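Trelau Self-Storage: Frequently Asked Questions

What are your hours?
The gates open at 7 a.m. and close at 9 p.m., Sundays included. The office closes at 5.

How do I choose a unit size?
Most one-bedroom apartments fit in a 50 square foot unit if you stack well. For two bedrooms, go with the 70. Raymonde Ouellet at the front desk will go over your list with you.

Can I change units later?
Yes. Give us 3 days' notice and we'll move your lease to the new unit — there is no transfer fee.

What should I put on the floor?
Lay down pallets or a plastic sheet before you bring in boxes. Leave a few inches between your things and the walls so air can move.

Can I store food or paint?
No food, paint, fuel or propane. Pet food counts as food.

Do I need my own lock?
Yes, and only one per door. We sell disc locks at the office.

Where do I park while I load?
Use the marked bays beside Building B. Trucks over 20 feet should enter by the Montoya Street gate.

Who do I call about a stuck door?
Khôi Trình handles repairs, extension 418. Please don't force it. 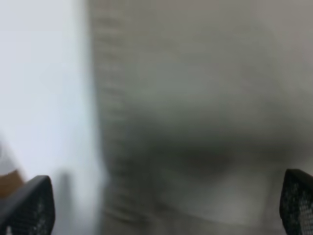
If you reach his voicemail, leave your unit number and a time when you can be on site.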